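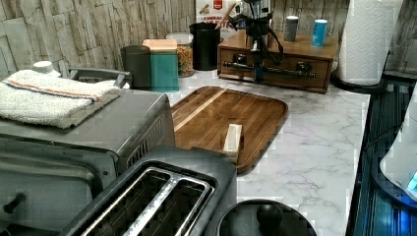
Tip 2: Prepare the Counter Before Teaching by Hand

Operators guiding the arm through a kitchen task should set the cutting board in the center of the counter and leave canisters and jars along the back. A small wooden block is a suitable first object. Move the toaster oven only if the arm must pass over it.

Guide the wrist slowly and pause before each grasp. Under remote control, keep one hand near the stop button. Discard any run in which the block is dropped.

Remove towels from the top of the toaster oven before it is switched on.

Skelwood trainees record 500 runs by hand before remote sessions begin. Questions may be directed to Hauwa Obi.

Revised 08/05/2023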